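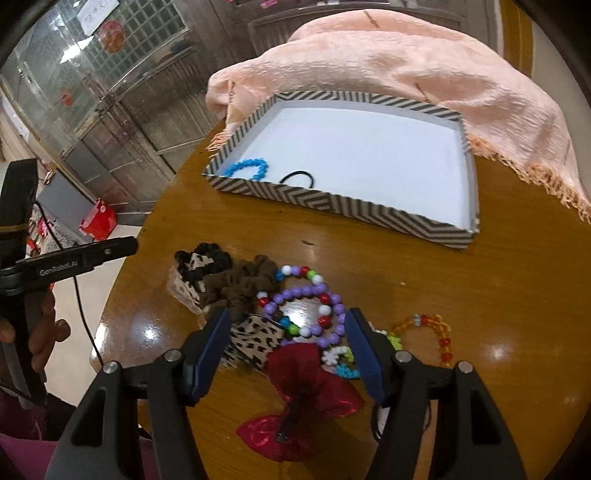

Page last changed 16/09/2025

Home | Notebook | Benches | Stores | People
Reading time: 2 min

Sorting trial, hair things and bracelets, round table

Florence wants the accessories moved into the chevron lid and says a lid is all the storage anyone needs. I have my doubts. A lid has low sides and no dividers, and once the pile goes in we will have the same pile with a stripy border. She says I said that in March about the Drutley drawer as well. I did, and I still can't find anything in the Drutley drawer.

Starting state: bracelet and black hair tie in the lid, everything else out on the wood. I would call that barely begun. The red bow is the awkward one. It's wide, it has a clip on the back, and it will crush if anything sits on top, so I'd put it in last. Colton wants it in first "to get it out of the way". We shall see who ends up straightening the loops.

The blanket stays where it is for now. My objection is the fringe. Small elastics and beads go into fringe and don't come out until laundry day, and I'd sooner have had a bare table. Overruled.
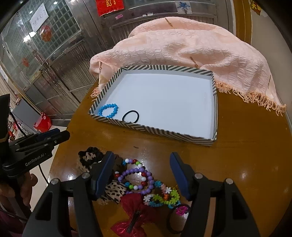

Blue bracelet and hair tie in the near left corner, the rest still to sort.

Points I want settled before anyone calls this a method:

- Do scrunchies and bracelets share a side? Florence says yes. Beads catch on ruffled trim - I'd keep them apart.
- Who decides what counts as a hair thing? The loose bits of fabric could be anything.
- The Narnlow box is 43 cm long on the inside. If the lid works, fine, but we never tried the box properly and I don't trust a comparison with one side missing.

The gloss on this table doesn't help either. With the overhead lights on I lose small dark things in the shine, whereas against 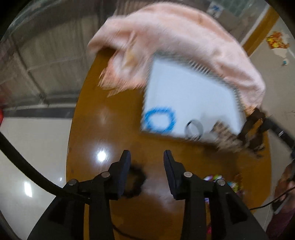

the white of the lid a thin hair tie is easy to spot. I'll give Florence that one. It's an argument for a white surface, though, and a sheet of paper would do the same job for nothing.

Colton to measure the Narnlow box again, depth this time. Florence to write down her order of packing before she starts, so that she can't change it halfway and claim it was the plan. I've left room under this entry for both.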